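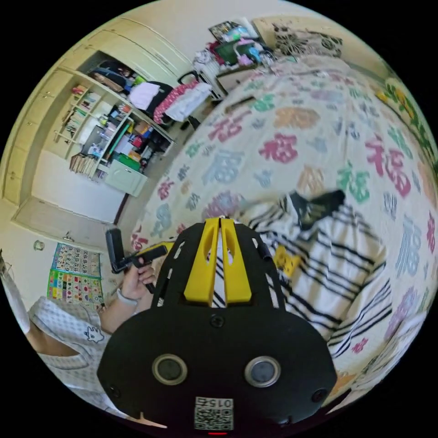
Aprender a doblar ropa en el dormitorio de casa

Un trabajo del laboratorio Cistbridge sostiene que las demostraciones grabadas en viviendas habitadas enseñan a un brazo robótico a manejar tejidos mejor que las obtenidas en un banco de pruebas. El estudio, difundido en octubre como informe técnico, compara dos conjuntos de datos de doblado de ropa y pone a prueba las políticas de control resultantes con prendas y superficies que el robot no había encontrado antes.

El método prescinde del robot durante la fase de grabación. Una persona sujeta una pinza de mano en cada lado y realiza la tarea con ellas, sobre su propia cama o sobre un sofá. Cada pinza lleva una cámara de gran angular orientada hacia los dedos, de modo que la imagen recogida se parece a la que tendrá después el brazo cuando monte una pinza equivalente. El equipo llama Brinis al conjunto de datos doméstico y Gidau al procedimiento que alinea las dos grabaciones, la de la mano izquierda y la de la derecha, y descarta los tramos en los que se pierde el seguimiento de la posición.

Brinis reúne 332 demostraciones. El conjunto de comparación, grabado en el laboratorio sobre una mesa gris y con iluminación fija, contiene 294. Las dos colecciones cubren la misma tarea: extender una prenda o una toalla, llevar un borde sobre el otro y dejar la pieza a un lado.

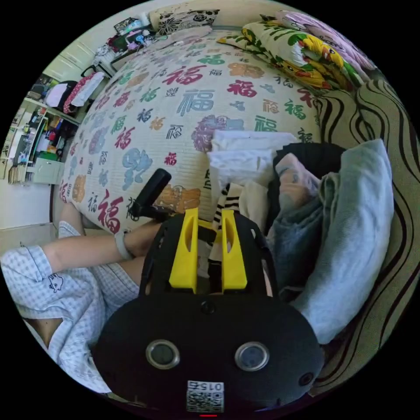 Grabación sobre una cama con colcha estampada, con telas dobladas junto a una pieza de rayas blancas y negras.

La diferencia principal está en el fondo. En el laboratorio, la tela siempre contrasta con la mesa y el borde se distingue sin dificultad. En una casa, la prenda puede descansar sobre una colcha llena de dibujos o quedar junto a una manta arrugada. Los autores pidieron a los participantes que no ordenaran la habitación antes de grabar y que tampoco cambiaran la ropa de cama por otra lisa.

Para la evaluación se utilizó un brazo doble instalado en un piso de ensayo que Durrani, empresa colaboradora en el proyecto, mantiene para pruebas de robótica de servicio. Se hicieron 217 intentos de doblado por cada política. La entrenada con Brinis completó la tarea con más frecuencia en todas las superficies estampadas. Sobre una mesa lisa, en cambio, las dos quedaron prácticamente igualadas, y en las toallas gruesas la del laboratorio fue algo más rápida.

El informe dedica un apartado a las rayas. Una tela rayada ofrece muchas líneas paralelas que el sistema puede confundir con el borde real, y los primeros modelos cerraban la pinza en mitad de la pieza. El problema se redujo al añadir a Brinis más grabaciones con este tipo de tejido, aunque no desapareció. Las prendas con mangas siguen siendo el caso más difícil – el robot suele dejar una manga fuera del doblez – y los autores no dan por resuelta esa parte.

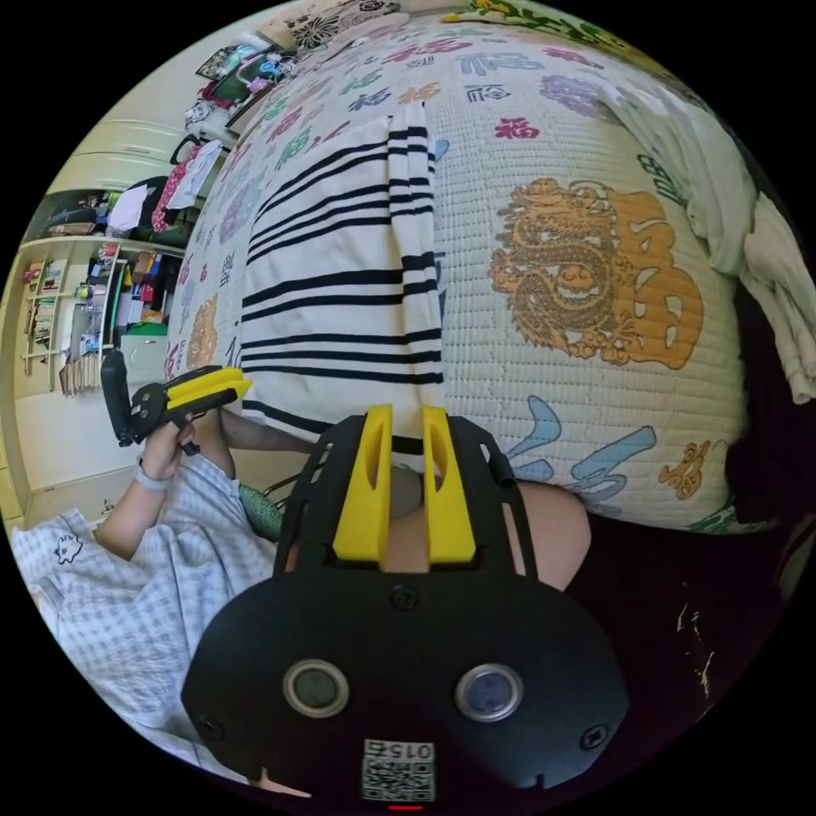

Toalla de rayas extendida sobre la colcha y una segunda pinza sostenida con la mano izquierda durante la toma de datos.

Otro de los resultados se refiere a la coordinación entre las dos manos. Cuando el modelo recibía solo las imágenes de una de las pinzas, acertaba a menudo en el agarre, pero tiraba de la tela antes de que la otra pinza estuviera colocada. Con las dos vistas sincronizadas, el orden de los movimientos se acercó al de las personas que hicieron las demostraciones. Según el informe, retirar la sincronización de Gidau perjudicó más al rendimiento que reducir a la mitad el número de grabaciones.

El trabajo reconoce varias limitaciones. Todas las camas y sofás de Brinis se grabaron con luz diurna o con la lámpara del techo encendida, por lo que no hay datos en penumbra. Tampoco se incluyeron sábanas ajustables ni fundas de edredón, que exigen desplazarse alrededor del mueble. La comparación se hizo con 3 modelos de control de tamaño similar, y queda por comprobar si la ventaja se mantiene con otros más grandes.

Cistbridge prevé publicar el código de alineación junto con una parte de las grabaciones, una vez revisadas para retirar las que muestren caras o documentos personales. La siguiente fase del proyecto trasladará el mismo procedimiento a la cocina, con paños y delantales, y añadirá la tarea de guardar la prenda doblada en un cajón.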